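Grelport Doka Wrist Kit / User Manual / Section 3: Teaching the slot position

Before you start

This section explains how to teach the robot the position of a slot or pocket in your panel, using the finger tip and the wrist camera of the Doka kit. You need to do it one time for each new panel type, and again after you change the finger tip or move the fixture. A person who has done it before needs roughly 10 minutes.

Complete Section 2 (mounting and cabling) first. The camera must show a live picture on the pendant, and the status light of the kit must be steady.

CAUTION: During teaching, the guard door may be open and the robot moves at reduced speed. Keep your hand on the enabling switch. Do not put your fingers between the finger tip and the panel, even when the arm stands still.

Moving to the slot

1. Fix the panel in the fixture and close all the clamps. Push on the panel by hand. If it moves, correct the clamps before you go on.

2. On the pendant, open the menu Doka > Teach > Slot. Enter a free program number. Number 119 is reserved for the service test and cannot be used.

3. Select the speed "Slow". In this mode the jog keys move the arm in small steps.

4. Jog the arm until the finger tip is in front of the slot. Leave a gap that you can see clearly on the camera picture.

5. Turn the wrist until the flat sides of the finger are parallel with the long sides of the slot. Please take your time here. A small angle error is difficult to see from outside the cell, so use the camera picture and not only your eyes.

6. Jog forward until the end of the finger tip is just inside the opening. Do not go to full depth yet.
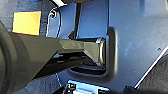
7. Press "Store entry". The pendant asks for the slot depth. Type the value from your panel drawing, in millimeters.

8. Press "Find walls" and hold the enabling switch. The finger moves gently to each side until it feels contact, and then goes back to the center. When it is finished, the pendant shows the four contact values.

9. Compare the two values for left and right. If the difference is larger than 3 mm, the entry point was not well centered. Go back to step 4.

10. Press "Save". Retract the arm straight back before you move it in any other direction.

NOTE: Panels with a raised lip around the slot need the option "Lip" set to ON before step 8. Without this option the kit can take the lip for the wall of the slot, and the stored depth will be wrong.

NOTE: Dark pockets with a shiny edge can disturb the automatic picture check. If the message "Edge not clear" appears, lower the exposure by one step and repeat the check. It is not necessary to teach the position again.

Testing the position

Close the guard door and run the program three times at slow speed. Listen for scraping. After this you may raise the speed in steps up to the value allowed for your cell.

Check the finger tip for wear every 2,000 cycles. A tip with a damaged front edge must be replaced, also when it still enters the slot. Spare tips can be ordered from Justari with the number printed on the bag.

If the cable of the camera pulls tight when the wrist turns, stop the program and read Section 2 again, under "Cable length".

Continue with Section 4: Teaching the pick position.

Text of this manual last changed: 12 August 2023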